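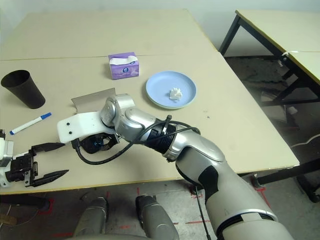
Robot arm over the beige table.

Clodora oyster gear trial: progress report to the Flemar Fund
12 July 2020

Hello again from Miltoritz Bay! I know the form asks for headings like "Outputs" and "Variance to plan", and I've filled that in separately, but you said last time that you'd liked the letter version better, so I'm doing both.

The main news is that the gear is in the water. All 300 baskets are out, spread over three sites, and they've been fishing (that's what we call it, even though an oyster does very little fishing) since the ice was properly gone from the upper bay. We lost a good stretch of spring to the travel rules, and then the anchors sat in a warehouse while the trucking company and the supplier each waited for the other to phone. I'd planned to have everything set before the herring came through and I missed that by a wide margin. I don't think it hurts the trial, but it does mean we have less early growth to look at than I promised you in February.

A quick refresher for anyone at your end who's new to the file. We're comparing two kinds of gear. One is the ordinary floating bag most growers around here use, which has to be flipped by hand so the sun can dry off the fouling. The other is a basket hung from a tensioned line, which swings with the chop and is meant to keep itself cleaner. The seed is the same in both, all native eastern oyster from the Cloutier hatchery and all graded through the same screen before it went out. What we want to know is how much labour the hanging baskets save, and whether the shell comes out any deeper in the cup. Restaurants pay for that deep cup, and growers here have been guessing about it for years.

Where things stand by site

The river mouth site is doing best. There's plenty of food in the water and lots of movement, and the last time I pulled a basket the new shell at the lip was so thin and frilly I hardly wanted to touch it. The floating bags there are growing well too, I should say. If you made me call it today I'd call it a tie on growth, with the baskets ahead on looks.

The sandbar site is a nuisance. It's shallow, the eelgrass comes right up into the lines on a low tide, and we have to stay well off the grass bed itself under the lease conditions. I've moved the end anchor a bit farther out to give us more room and sent the new position in with the lease paperwork. Please check that you have a copy, as the first email bounced.

The back cove is the one I'm watching. The water warms up fast in there and the mud crabs love it. Growth is slower than I'd like, and we had some dead seed at the bottom of the bags after the hot spell. I've asked the lab for the usual disease screen and I'm still waiting for results — no reason for alarm yet, but I'd sooner you heard it from me now than read it in the fall report.
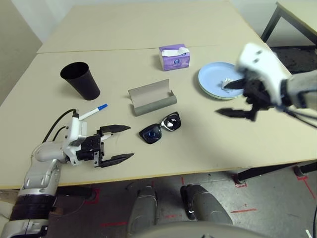 Tissues, a marker and an open glasses case on the table.

Fouling and labour

This is the part I get excited about, so bear with me! We're logging every minute spent flipping, shaking, scraping and swearing at each type of gear, and the difference is already plain to anyone who has been out in the boat. The floating bags collect a green beard in no time at all, and if you miss a flip you pay for it with a scraper later. The hanging baskets get some weed on the underside and a few barnacles around the clips, and that's about it so far. The mussel set hasn't arrived yet, mind you, and that's the real test. Ask me again once the baby mussels have found us.

The clips themselves are a weak point. Two of the baskets at the river mouth came open in the same blow and spilled their seed on the bottom. I've changed how we close them (a loop of shock cord through the clip, nothing fancy) and they've held since. I'd like the clip problem written up properly at the end, even though it wasn't in the proposal, so that the next grower doesn't have to find out the way we did.

Birds are worse on the floating bags. The cormorants sit on them all afternoon and you can imagine the state of the things by supper. That matters for water quality around harvest, so I've started noting it in the log. It wasn't in the sampling plan either. I'll send you the revised plan with the change marked. 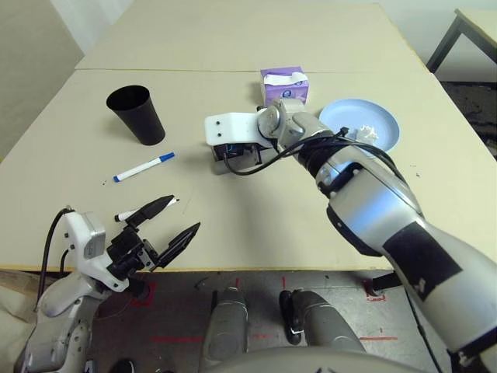 Black cup and marker on the tabletop.

Money

We're under on travel, obviously, and over on fuel and rope. The rope is my fault. I priced the thinner line, and it chafed on the posts in the first decent wind, so I replaced it with the heavier stuff. I'd like to shift the unused travel money across to gear. The amounts are in the budget sheet, and I believe this falls within what I can move with your written okay, so please treat this as the request. I haven't spent it yet.

Growers' day

The open day at the wharf is off for this summer. I've been sending short updates to the other leaseholders instead, and I get more questions back than I ever got standing beside a coffee urn. Mostly they want to know about winter. Can the hanging gear be sunk below the ice, and how long does that take with a small crew? I don't have an answer. We'll sink ours in late fall and see what comes up in spring, which is why I asked for two seasons in the first place.

What's next

Shell measurements at every site before the end of summer, then the first grading. The lab results go to you as soon as I have them, good or bad. I also need to replace the temperature logger in the back cove, which has quit on me. I've borrowed one in the meantime, but there'll be a short gap in that record and I've marked it in the data file.

If you want to come out and see the lines once visits are allowed again, bring rubber boots and come on a falling tide.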